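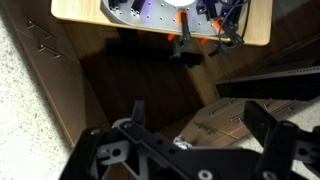
The bus from Saren came late, and Jintana Thongdee walked into the dressing room at seven in the evening with her boots still in a plastic bag. The other women were already taping their ankles. Coach Wanyama looked at her, then at the clock on the wall, and said only, "Number 77. It was the last shirt in your size."

She had never worn such a high number. At home she had been a nine, like her uncle before her, and people in the market called her "Nine" even when she was buying fish. She pulled the shirt over her head. It smelled of a different washing powder.

Lakell was a small club in a cold town, and its supporters were not easy to please. They had read in the local paper that a foreign striker was coming, who had scored 101 goals in her own league. The paper did not say that many of those goals were scored on a field with a road behind it, where the game stopped when a truck went past. Jintana had cut out the article anyway and sent it to her mother.

The opponent that night was Grarnura, who had won the cup the year before and were in no hurry to give it back. For the first half hour Jintana did not touch the ball more than a few times. When she ran to the left, the pass went to the right. When she shouted, she shouted in her own language, and the midfielder, a tall girl with a red headband, lifted her hands to say she did not understand.

At halftime they were losing by one goal. Wanyama drew lines on the board until the pen was dry, and then he continued with his finger.

"You," said the girl with the headband, sitting down beside Jintana on the bench. "What is the word you are shouting?"

Jintana told her. It meant "behind."

The girl tried it. She said it so badly that the goalkeeper laughed into her water bottle. She tried again, a little better, and then the goalkeeper tried too, and the right back, who made it sound like a sneeze.

In the second half it rained. The grass became fast, and the defenders of Grarnura began to stand deeper, because their legs were tired from winning. In the 70th minute the girl with the headband received the ball in the center circle and did not look up. Jintana was already running. She heard her own word come across the field, with the wrong tone, so that really it meant something like "old basket," and the ball dropped over her shoulder into the space.

She hit it with her left foot, low, before the goalkeeper could make herself big.

For a moment there was only the rain. Then the supporters behind the goal, who were not easy to please, began to shout a number. It was a long number to shout, and they did not agree on the rhythm.

The game ended 2-2, after one more goal for each side. Wanyama shook every hand at the door and told Jintana that the bus stop was on the other side of the road from where she had got off.

"Tomorrow, training at ten," he said.

She put the wet boots back in the plastic bag. Her phone had three messages from her mother, all asking if she had eaten.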